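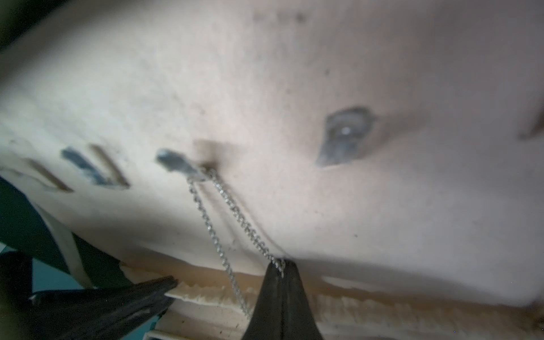 Chains are the fussiest thing we've ever asked our planning software to cope with, and if you're setting up a pair of arms in a home workshop I'd like to spare you a few evenings of muttering. A mug has a shape and keeps it, bless it, but a necklace has a new shape every time you breathe near it. Look at how the thin silver links hang in two strands against that pale surface, coming together by the fingertip, and you'll see why a single grasp point on its own tells the planner so little. We keep these notes at the Rurnbridge bench, mostly for ourselves, and last tidied them in March 2024.

## Before you run anything

- Give the chain its own model in Stullari. We use 40 short segments; we tried 148 once and the planner went off for its tea and never came back.
- Slow the last bit of the approach right down (ours is 6 mm a second, which feels silly until you try it faster).
- Fine metal glints, and depth readings go all speckly around it. Let the colour picture find the links and use depth only for the surface behind.
- Plan for both arms together, even when only one is going to move. With a jewellery box open between two grippers, the raised lid is a wall as far as the planner's concerned, so put it in the collision map as its own piece, with a bit of padding.

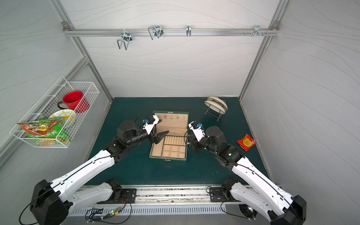

## When the plan keeps failing

Have a look at the lid angle first, then the wrist limits. Aquino, our little log viewer, colours the rejected paths by cause, and on our worst afternoon 96 of them were down to the lid!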